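How to work out the real return on a rental property

Most listings aimed at small investors quote a single yield figure. It is nearly always the gross yield, and it leaves out most of what you will pay to own the place. The steps below take you from the asking price to a number you can compare with a savings account or a bond fund. You need a pencil, a calculator and an hour.

Step 1. Get the rent right

Look up what similar homes nearby have been let for, and ignore what they are advertised at. In Dimham, for instance, two-bedroom apartments are often listed well above the rent finally agreed. If the property already has a tenant, ask for the lease and read the rent off it.

We will use a rent of 1,000 a month. Write down the annual figure, which is 12,000.

Step 2. Take off empty months

Even a good rental stands empty between tenants. Allow one month a year unless you have a long lease in hand. That leaves 11,000.

Step 3. List the running costs

Put down every cost you can find for a full year:

Insurance
Property tax
Repairs and servicing
Letting agent's fee
Ground rent or building charges
Licenses and safety checks

Ask the seller for last year's bills. If they can't produce them, get quotes yourself before you make an offer. Building charges in particular can jump - an older block in Nastwood may need a new roof, and the owners will share the bill.

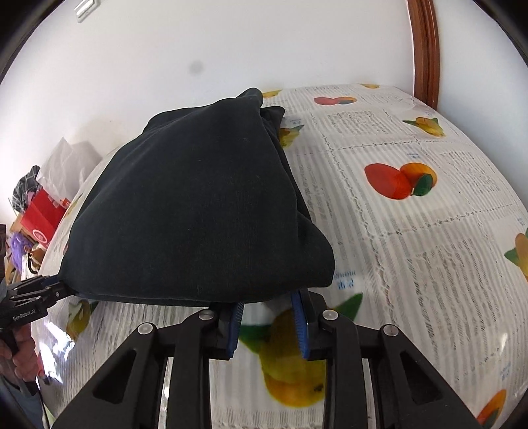
Vol. 2, Issue 703

Suppose the costs come to 3,300 a year. Take that from 11,000 and you have 7,700. This is your net income before any loan.

Step 4. Add up what you will pay to buy

The asking price is only part of it. Add transfer taxes, legal fees, the survey, any loan fees and the work needed before you can let. Say the total is 140,000.

Step 5. Work out the net yield

Divide the net income by the total cost and multiply by 100. Here, 7,700 divided by 140,000 gives 5.5 percent. The gross yield on the same total would be almost 8.6 percent, so check which one a seller is quoting.

Step 6. Put the loan in

If you are borrowing, take a year's interest off the net income. With interest of 4,200 a year, you keep 3,500, or a little under 300 a month. Divide the 3,500 by the cash you put in yourself. On a cash payment of 50,000, that is a return of 7 percent.

Now do it again with the interest two points higher. On a loan of 90,000 that adds 1,800 a year and cuts the return to 3.4 percent. If the result worries you, look for a cheaper property or borrow less.

Step 7. Compare like with like

Use the same method for every property on your list. A house in Bullombridge with a low rent and few charges can beat a smart apartment that costs 700 more a year to run. Keep the sheets, and update them when a quote changes.

Income tax is left out of these steps and depends on your own position. Speak to an accountant before you sign anything.

Ibarra Property Guides. Page last updated 4/6/25.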